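Stop folding T-shirts

I gave up folding T-shirts in November and I don't intend to start again. We had a Clikiris chest of drawers on the landing, 43 inches wide, and every Sunday-best stack in it collapsed as soon as someone wanted the shirt at the bottom. Two people in one house can undo an evening's folding before breakfast.

The usual answer is to fold better. I tried the upright method and I tried a folding board. Both gave me neat drawers for a day or so. A T-shirt is soft cotton that gets worn under a jumper. A few creases do it no harm, and most drop out once it has been on for an hour.
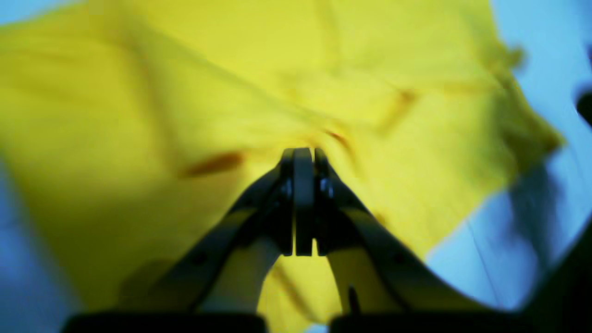 What I do now is sort by kind and leave it there. T-shirts go in one deep drawer, pyjamas in another. Work shirts still go on hangers, and I iron those. A yellow T-shirt is easier to find in a heap than in a stack where only the edges show.

My sister-in-law in Tunstall thinks this is slovenly, and she has a point about linen. I wouldn't do it with linen. But she spent £315 on fitted drawer dividers, and her T-shirts look much the same as mine by lunchtime.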